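4.2 Choosing between one hand and two

We came to the question of two-handed input a little sideways. In the earlier rounds of the Skurkness study, people were given a single controller and asked to turn, stretch and place objects in a 3D workspace, and they managed well enough. What kept catching our eye was the other hand, which hovered, pointed, or (quite often) tried to hold the thing still while the first hand did the turning. It seemed only fair to give that hand a job.

The Fokness layout therefore splits the work. The non-dominant hand sets the frame of reference, much as you might steady a sheet of paper while writing on it, and the dominant hand makes the finer movements. We kept rotation non-isomorphic in both layouts, so a small turn of the wrist produced a larger turn on screen, and we left the gain alone once a session had started. Our pilot group found changing gains very tiring, and we were happy to take their word for it.
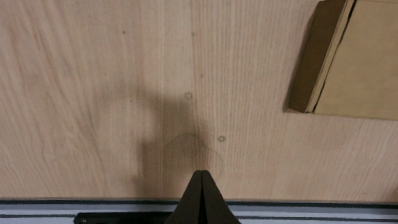
Figure 3. Rendered workspace with a wood-grain tabletop and a cardboard box.

After removing incomplete attempts, we had 1,391 placement trials to work with, of which 889 used the two-handed layout. The imbalance comes from letting people choose their own layout in the free session, and we have kept the forced and free trials apart in the analysis that follows. Answers to the comfort questionnaire were collected from 83 participants, many of whom were generous enough to fill the margins as well as the boxes.

One practical matter deserves a mention for anybody hoping to repeat the work. The Briltwood tracker reports the two hands on separate clocks, and a lag between them of even a few frames makes a grabbed object feel rubbery. We resampled both streams to a common clock before applying the Thibodeaux filter, and we would encourage our neighbours in other labs to do the same. The behaviour of the filter at low speeds is taken up in Section 4.3.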